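Call for Participants: Good Practice Working Group, Hand-Held Grippers in the Home

Standari is putting together a small group of people to help write the first plain-language practice guide for hand-held gripper work in ordinary kitchens and living rooms, and we would love to hear from you! The guide will be used at our Wumholm site first and then passed on to partner teams.

We have 15 places. You don't need an engineering degree. We want operators, safety people, teachers, tidy people, messy people – anyone who has spent real time with a gripper in hand and has opinions on how the job should be done.

What you'll be working on

Draft 3 of the guide runs to 40 pages, and plenty of it is still open. How firmly should a thin packet be held before the wrapper suffers? What does a fair handover between two operators look like at the same table? Which household items need a rule of their own, and which can share one? When should an operator stop and start over? You'll try out the wording at a table, mark up what doesn't work, and argue it through with the rest of us (the arguing is the best part).

What we ask

One session a month through October, in person or online. Comfortable use of both hands for in-person sessions. Written comments on each draft, as short as you like. Permission forms signed before any work in a private home, including by everyone who lives there.

What you get

A fee of $2000 for the full term, travel paid, and your name in the guide if you want it there.
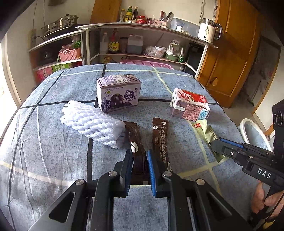

Viorica Văduva wrote back after reading the draft that the section on soft packaging needs the most help: a rule that works for a carton tells you very little about a sachet, and she would like to see the two split before anything is approved. We agree, and it will be first on the agenda.

To apply, send a few lines about your experience and one rule you would add or throw out to Wahyudi Lumenta at Standari. Applications close January 7, 2024.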